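The claim I was sent was "folds up to 81 shirts an hour, unattended". I've now spent a good chunk of September with a two-armed folding setup running Mimen's software, and I'd like to argue with the word "unattended".

I should say I'm not a robot person. I do the books for a small kit-hire outfit in Stilotcombe and got dragged in because somebody has to sign for the thing.

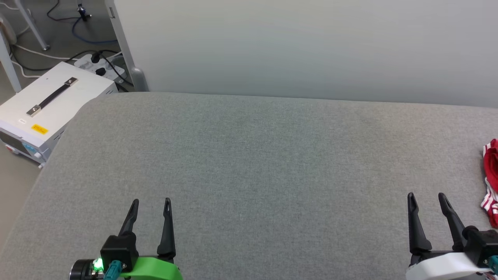
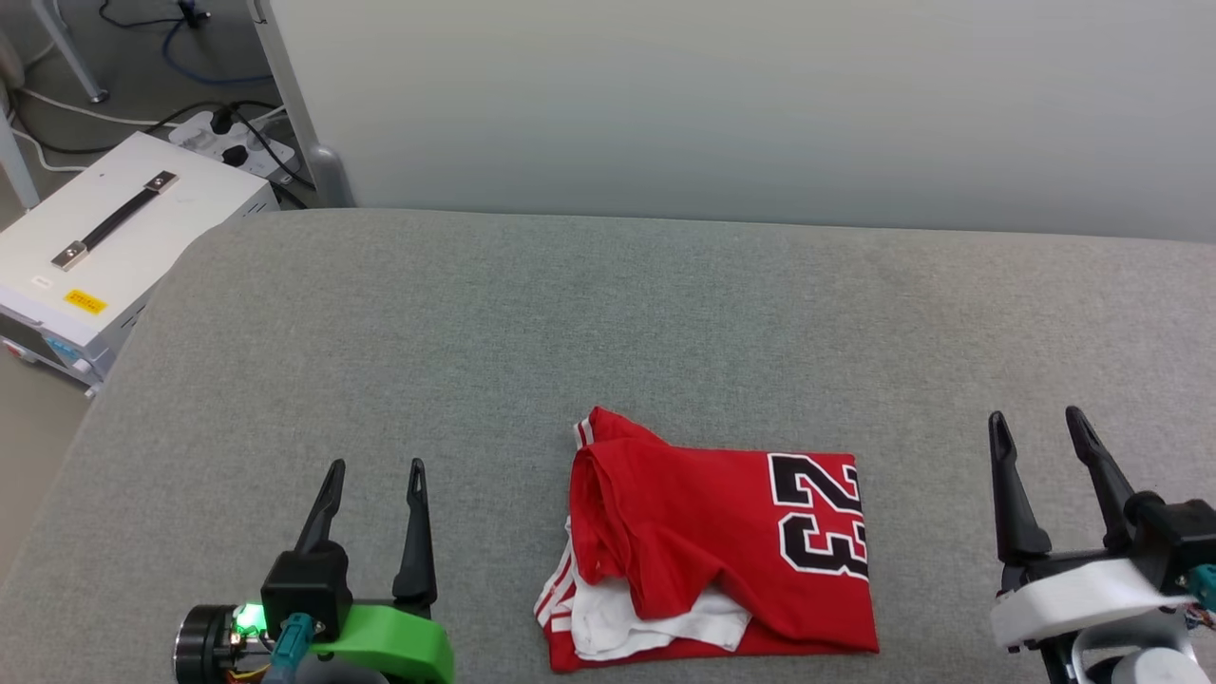
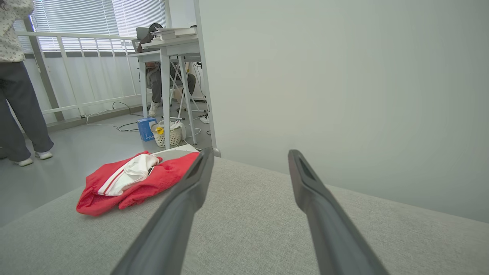
*Red kit, grey table. The number 23 shirt is in the middle one.*

So, the fault. Partway through a fold, the arms stop. No bang, no alarm worth the name. The log says "grasp confirmed" and carries on as though a sleeve had been picked up, and then a few lines later it says "fold complete". I have a log with 686 folds marked complete. Rogelio Maglaya, who has far more patience than me, went through a stretch of it against his own notes and found 16 that had never got past the first half. The software had simply ticked them off.

Mimen support's first answer was lighting. Then it was the fabric (too shiny, apparently, or too thin, depending on which email you read). Then they asked if we'd tried a plainer shirt. I hire out football shirts. They have stripes and numbers on them. If the demo only works on a plain tea towel, put a tea towel in the brochure.

Rogelio's theory is duller and I think he's right. The software decides it has hold of the cloth by how far the fingers have closed. Thick hem, fingers stop early, fine. Thin single layer, fingers close nearly all the way, and the gap looks much the same as a gap with nothing in it. Somebody set the threshold on thicker stuff and never came back to it. He moved it and the false "complete" lines dropped, though now it sometimes refuses a perfectly good grip and has another go. I'll take that.

The bit that bothers me more is the pause. When the arms stop with the fingers open, the whole thing looks finished. You want to reach in and straighten the shirt. I did reach in, once, and the left arm started its next move while my hand was over the table. It wasn't quick and I wasn't hurt – but "waiting" and "stopped" look exactly the same from where I stand, and the manual gives that one sentence, on a page about cleaning.

We asked for a clear signal that the arms are only waiting. The reply was that this comes with the Golestani module, for another 3000. I asked whether that was the price of the folding or the price of not being surprised by it. No answer yet.

For now the rule is stop button first, then hands, every time, including for "just a second" jobs. Rogelio has also got it writing the raw finger gap into the log next to each "confirmed", so we can see what it thought it was holding.

Someone in the comments last time suggested Mamero's version instead. I've read their page. It also says "unattended". If you run one, tell me what its log does when it drops a sleeve, and please check against the actual pile before you answer.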